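November, late, kitchen table

Spent most of the day arguing with a quaternion. I lost until four in the afternoon and then won on a technicality.

The planner has been doing its thing where the arm swings the wrist all the way around to travel a hand's width to the left. Feng-yi calls this the scenic route. I had blamed the cost function for two weeks, rewrote half of it, and was rather proud of the new half. The trouble was in the goal sampler, which was handing over orientations with the sign flipped every so often. Same rotation, other sign, and my interpolation code took it as an invitation to travel. Three lines to fix. The new half of the cost function stays in because I refuse to take it out.

After that the pushing policy could at least get to where it wanted to be. What it wants is another matter. The instruction was "push the green star to the yellow heart," and it went to the star nicely, came down beside it, and then sat there for 51 control cycles thinking about its life. I pulled the log. The language side was fine, the target was fine, the distance to the star was fine. The action head was producing tiny pushes that canceled out, a bit left, a bit right, like someone trying to get past you in a hallway. Averaging over two good answers gives you one bad one. I have read this in at least four papers and apparently needed to see it in person.

Tried sampling an action and sticking with it for 6 steps before asking again. Much better. Also much dumber when it picks wrong, since it now commits to the mistake with real conviction. Stelios watched over my shoulder and said it reminded him of his old manager at Pollamico. He is in favor of the change.

Perception was the quiet part of the day until it wasn't. Cletard (our tracker, named by someone who left before I could complain) keeps its block poses to itself whenever the finger gets in the way of the camera. The block stops existing, then comes back with a new ID, and the planner greets it like a stranger. With eight blocks on the board and one fat finger it happens a lot. The red and green ones at the back vanish the most, whenever the arm parks in front of them, and today it was parked in front of them a good deal. I put in a rule that a block which was standing somewhere a moment ago is still standing there unless something has pushed it. A baby works this out in its first year. It took me until lunch, plus a unit test.

The rule has a hole in it. If the finger is the thing hiding the block, the finger may well be the thing moving it too. So now the tracker asks the controller whether there was contact, and the controller asks the tracker where the block was, and for a little while around two o'clock they were each waiting for the other to go first. Added a timeout. Wrote "fix properly" next to it with my initials, so that in a year I can be annoyed with a specific person.

Ran the long batch before going home. 207 episodes queued, 200 finished, seven died with the same error in the logger, which has no business having opinions about anything. Success rate is up on last week but I'm not writing the number down here until I've looked at which ones it counts as successes. Last time it counted "block is near the heart" when the block was already near the heart at reset. We were very happy for an entire morning.

Things for tomorrow:
Logger. Find out what it wants.
Ask Feng-yi whether the edge penalty should be stronger. The yellow hexagon spends its time at the near edge of the board and the policy seems to have no feelings about it.
Move the sign check into the shared math library before I forget and somebody over on Prenent meets the same bug.
Return Stelios's good keyboard, which he thinks is in the Majali room.

Dinner was cereal. I watched the replay of the star run while eating it, at double speed and then at half speed - half speed is worse, you start rooting for it.

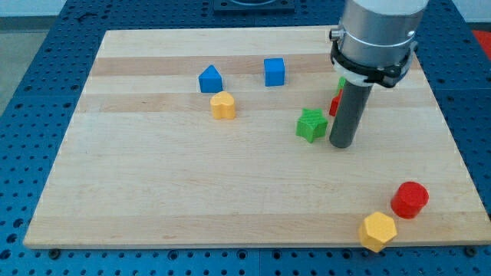
Finger down next to the green star, thinking it over.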